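De : Ghizlane Tazi
À : liste club-robotique
Objet : Re: [club-robotique] Tâche du coffret : ce qu'on garde pour le dossier

Bonjour à tous,

Je réponds à la suite du message de Loredana, que je recopie en partie pour ceux qui viennent de s'inscrire sur la liste.

Le 27 déc. 2021, Loredana Lo Presti a écrit :

> Bonjour,
> J'ai relu le règlement du concours Codel. Chaque équipe doit présenter une tâche à deux mains, avec des démonstrations faites par un humain, puis rejouées par les bras. Il nous faut un objet avec une partie mobile. Essam proposait le classeur à levier, Hajar le coffret en bois à compartiments. Je préfère le coffret, mais le couvercle est vitré et je ne sais pas si les doigts actuels tiennent bien sur un cadre aussi mince.
> Deux questions :
> 1. Est-ce qu'on prend le couvercle par les côtés ou par l'avant ?
> 2. Qui s'occupe du dossier technique ? Il est limité à 5 pages, photos comprises.
> Loredana

Pour la première question, nous avons essayé les deux avec Hajar. Par l'avant, avec une seule pince, le couvercle part de travers et la deuxième main ne sert plus à rien, ce qui nous mettrait hors règlement. Par les côtés, une pince à gauche et une pince à droite, le geste est plus lent mais il se répète bien. Je propose donc de garder cette prise.

Nous avons fait 7 séries dans la salle de Betadthorpe. J'en ai retiré deux : dans la première, le câble de la pince droite gênait le poignet, et dans l'autre j'avais oublié de lancer l'enregistrement de la pince gauche. Le reste est sur le disque du club, dossier « coffret », environ 900 Mo. Merci de ne pas renommer les fichiers, le script d'Essam se sert des noms pour synchroniser les vues.

Quelques remarques pour ceux qui feront les prochaines séries :

– Le coffret reste vide pour l'instant. On ajoutera des pièces dans les cases quand l'ouverture sera au point.
– On garde les doigts à plat contre le bois et on évite d'appuyer sur la vitre.
– Les reflets sur la vitre changent beaucoup selon l'inclinaison du couvercle. Naima pense que cela va compliquer l'apprentissage. Je n'ai pas d'avis, il faudra comparer avec un couvercle masqué.
– Les câbles passent à l'extérieur des avant-bras, jamais entre les deux.

Pour la deuxième question, je veux bien rédiger la partie « protocole ». Essam a commencé la partie « traitement des données ». Il manque quelqu'un pour l'introduction et pour la relecture. Le texte d'Essam est trop long d'une page, il le sait.

Côté photos, je mettrais ces trois vues dans la partie « protocole » : l'approche, le couvercle relevé entre les deux pinces, et la prise du cadre filmée depuis une pince.
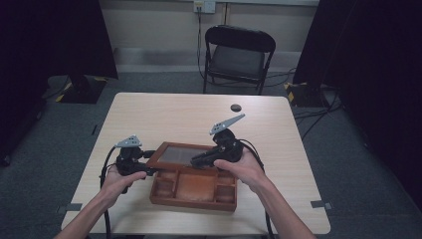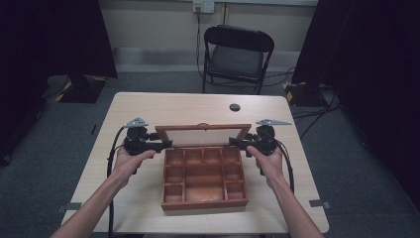
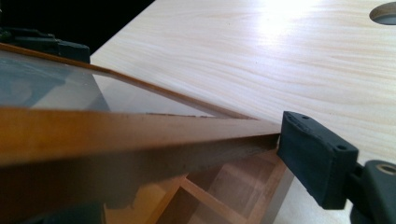 Reste à faire

– Hajar : imprimer un deuxième jeu de doigts, même modèle, mêmes trous de fixation.
– Essam : raccourcir sa partie et me dire si la vue depuis la pince est utilisable telle quelle.
– Naima : demander à Kettani si le prêt du matériel peut être prolongé.
– Loredana : vérifier si le nom de l'équipe (toujours Delto, sauf avis contraire) doit figurer sur chaque page.

Si quelqu'un préfère quand même le classeur à levier, merci de le dire sur la liste avant la prochaine séance, après je fige le protocole.

Ghizlane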